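Questions I get asked a lot

Hello! I'm Jacqueline Charpentier and I make wipe-clean tablecloths and table mats from the back room of my house in Honside. The same things land in my inbox every week, so I've put the answers on one page. If yours is missing, just write to me.

Is it oilcloth or PVC?
Neither, strictly speaking. Old-fashioned oilcloth was linen or cotton painted with boiled linseed oil, and hardly anyone sells it now. Mine is cotton with an acrylic coating. It feels more like fabric than the shiny stuff and drapes better over a corner, but it won't put up with quite as much abuse.

Can I put it in the machine?
Please don't! I know the label on some high street ones says you can. A damp cloth and a drop of washing-up liquid does nearly everything. For turmeric, get to it fast, then leave the cloth in a sunny window for a day or two. It fades far more than you'd expect.

What about hot pans?
Use a trivet. The coating goes tacky under anything straight off the hob, and once it's marked, it's marked. Mugs and dinner plates are fine.

How do I get the creases out?
I post everything rolled if it's under 3 metres, so with luck you won't have any. Longer pieces have to be folded (sorry, the courier won't take the tubes). Lay it on the table, put the heating on and give it a couple of days. If you're impatient, a hairdryer on low from the cotton side helps. No irons.

How much overhang should I allow?
I like 20 cm or so on a kitchen table, less if you've got a toddler who pulls. Measure the top first, then add the drop twice, once for each side. People forget the second one all the time, me included.

Do you do round ones?
Yes, up to 6 feet across. Anything bigger needs a seam down the middle and I don't think it looks nice.

Which patterns are you keeping?
Gavow (the wide stripe) and Zakaria (little tiles) are staying. Sorkow is down to the last roll and won't be reprinted. Kwame Ayaaba, who draws most of my designs, is working on something with pears for September and I'm very excited about it.

Will a pale background show every mark?
Less than you'd think. Plain cream shows the lot, but a bit of twig and leaf breaks it up and crumbs more or less vanish, at least until you lean on them. Dark plain colours are the worst for dust, in my view.

Can I have a sample?
Of course, 3 swatches for free, posted second class. Tell me the names and your address.
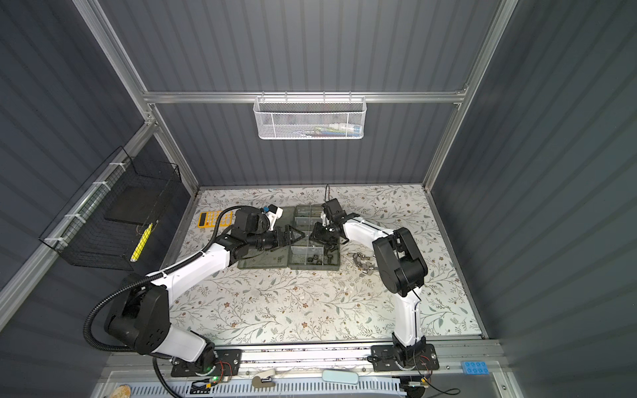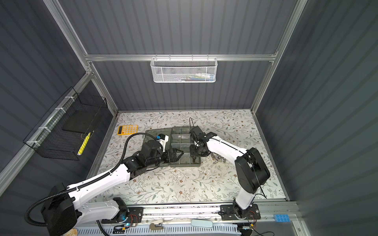
Two views of the same work area, with the white mesh basket hanging from the bar at the back.

Do you send abroad?
Not at the moment, I'm afraid. The paperwork beat me.

Page last updated 20 July 2024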